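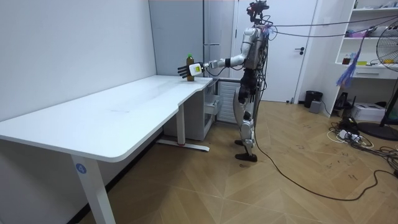
Ticket: Desk, L-shaped, white - faint marks on the top will not come off
Opened by: Kuo-hua Shih
Assigned to: Tyson Després, Brakdale customer care
Status: Waiting for customer

Kuo-hua Shih, 9:40
Good morning. We bought the long white desk from you, model Cavia, with the shorter part on the right end. It stands along the left wall of our room, on a light wooden floor. Since July I see faint marks on the top. They are not deep, I can't feel them with my finger. When the light comes from the side they are easy to see, and when I stand directly over the desk they almost disappear.

What I have tried until now:
Warm water and a soft cloth. No change.
Washing-up liquid, a few drops in water. The top looked better for one hour, then the same marks.
Glass cleaner. This made it worse, I think. Now there are also stripes.

People put drinks on the corner at the right end, mostly bottles, and sometimes they leave a ring. The rings I can remove. The marks I am writing about are in other places also, so I don't believe they come from the drinks.

Please tell me if this is a fault of the surface or if I am cleaning it in the wrong way.

Tyson Després, 11:15
Hello Kuo-hua, thanks for the clear report. Could you tell me three things please: was the protective film on the top when the desk arrived, did you use any polish or wax on it, and are the marks also there on the rounded front edge?

Please stop using the glass cleaner for now.

Kuo-hua Shih, 11:50
Yes, there was a film, we removed it ourselves. At the inner curve, where the two parts meet, it was difficult and it came off in small pieces. No wax. One colleague used a furniture spray called Vultix, but I learned this only today when I asked everybody. He says two times, maybe three. On the front edge I see nothing.

Tyson Després, 13:05
That helps. I think you have two different things on the same desk. Near the curve it may be glue from the film. On the rest it is more likely a thin layer from the spray, and the glass cleaner has moved it from one place to another.

Please try this on a small piece first, at the back near the wall:
1. Mix 50 ml of white vinegar with 200 ml of lukewarm water.
2. Make the cloth damp, it should not drip.
3. Wipe in one direction and leave it for one minute.
4. Wipe again with clean water and dry at once with a second cloth.

Do not use the rough side of a sponge, and no powder.

Kuo-hua Shih, 15:30
I made the test at the back, a piece as big as my hand. The stripes are gone there. I waited 15 minutes and looked again from the side, and it is still good. After that I did the narrow part at the right end, also good.

The curve is not solved. There is still a dull line, and the cloth stops a little when it goes over it - so I suppose you are right about the glue.

One more question. A man from Nedelcu, the shop where we get our cleaning things, told me to use fine sandpaper, number 800. I did not do it. Is it allowed?

Tyson Després, 15:45
Please don't. Sandpaper will make the shine go away and we can't repair that, also the guarantee would not cover it.

For the glue use a little cooking oil on a cloth, leave it for a few minutes, rub softly with your thumb through the cloth, then wash with washing-up liquid and water. Repeat if needed. If the line is still there after the second time, send me a close photo of the curve with the light from the side and I will ask about a new top.

Kuo-hua Shih, 16:10
Understood. I will do the wide part first with the vinegar water and then the curve with oil. Please leave the ticket open.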